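Against the Fun Run

My office has a running group now. It started in the spring with four people and a group chat, and by October it had swallowed half of the second floor. Last week the sign-up sheet for the Kurkenthorpe Pajama Dash went up next to the microwave, and my name was on it in handwriting that wasn't mine.

I should say where I'm coming from. I run. I've run badly for years, mostly alone, mostly before work, and I like it fine. What I don't like is being told that the thing I do in the dark with a runny nose would be better if there were bubbles, a DJ and a man dressed as a banana at the halfway point.

The Pajama Dash is 5K. You wear pajamas. At each kilometer somebody hands you a food that you'd eat at breakfast, and you have to finish it before you go on. There's dry cereal, then half a banana, then cold toast, then something the website calls "mystery oatmeal." The entry fee is 50 dollars if you sign up early. I read the page three times looking for what the 50 dollars buys, and the list goes: a bib, a sleep mask, a finisher's photo, "memories."

A sleep mask.

Nazma Mollah, who put my name on the sheet, thinks I'm a snob. We had this out over lunch on Thursday. Her case is that most people hated gym class, that they were made to feel slow and stupid at the age of 11 and never got over it, and that if a pair of flannel pants gets them back outside then who cares. That's a decent case and I didn't have a quick answer to it. I still don't have a great one. But I'd like to know how many of them are outside the week after. I asked her how often she'd run since the last one of these, the one with the colored powder, and she changed the subject to my sandwich.

I went looking for numbers that night and found what I usually find, a lot of event companies saying their own events change lives. One of them had surveyed its runners at the finish line. At the finish line! Ask me anything when I've just stopped running and I'll tell you it was wonderful. 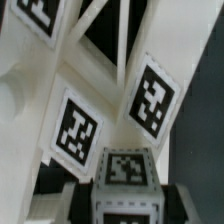

White plastic, close up.

Anyway, I went to one. I figured I couldn't complain about the whole business on the strength of a website, and Aleksi Peltonen had a spare bib for the Sanna Lake Relay because his brother-in-law had backed out. It's the same general idea with teams of three. You run a loop of the lake path, you come back, you eat a hot dog, you tag the next person. Each of you does that twice. There's a rule about the bun (it has to go down too) and a rule about dunking it in water (allowed, disgusting).

Our third was Chin-lung Tang, who works with Aleksi and who is fast. He ran his first loop as if there were money in it, ate the hot dog in what looked like four bites, tagged me and went and lay down on the grass. He had the right attitude, I think, in that he took the running part seriously and treated the rest as an obstacle.

My own first loop was okay. I passed a few people, I got passed by a few people, one of them in a lobster costume. The hot dog was lukewarm and I got it down. The second loop is where I'd like to talk to whoever designed this. I don't know if you've tried to hold a steady pace with a wet bun sitting right under your ribs, but I had a stitch before the boat ramp and I walked from there to the footbridge. So did nearly everybody around me. What I saw, for most of that second lap, was a long line of people in funny hats walking along a lake and holding their sides.

Was it fun? Parts of it. The waiting was fun. Aleksi is good company and there was a speaker playing songs I hadn't heard since high school. The running wasn't fun, and it wasn't good running either, and that's my complaint in a nutshell. They've taken two things I like, going for a run and eating a hot dog with friends, and stacked them so that each one wrecks the other.

There was also the stuff. Rundiseck, who put on the relay, had a tent where you could buy a shirt that said you'd done it, a hat that said you'd done it, and a "recovery drink" from some outfit called Bistel that tasted to me like a melted popsicle with salt in it. The guy at the tent told me it would cut my soreness in half. I asked half of what. He said most people noticed a difference. I was sore for two days, so I suppose it could have been four.

Now the part I'd rather leave out. Near the end, when we'd all finished and Chin-lung was asleep or pretending to be, a woman came in on her last lap well behind everyone else on the path. Her name was Anwara Ranasinghe, I know because they read it over the speaker and mangled it and she yelled the right version back at them. She had 20 or so people waiting for her, family and what I took to be coworkers, and she was crying and laughing and she still had to eat the hot dog. She ate it. They went nuts. I clapped too, I'm not made of wood.

Nazma says that settles it. I don't see how. Those same people would have come out for her if she'd run a plain 5K in plain shorts, and she wouldn't have had to choke down a sausage while they watched. There's a free run at the park every weekend, a quarter mile from that boat ramp, with maybe a clipboard and a guy named Osian Vaughan who shouts "go" and then runs it himself. I've never seen a hat for sale there. I've seen people finish last there as well, and they got clapped in.

So I've crossed my name off the sheet by the microwave. Somebody has written it back in, with a little drawing of a sleep mask beside it. I've told Nazma that I'll pay her the 50 dollars straight out if she'll come to Osian's thing for a month instead and skip the oatmeal. She's thinking about it. She wants to know if she can wear the pajamas.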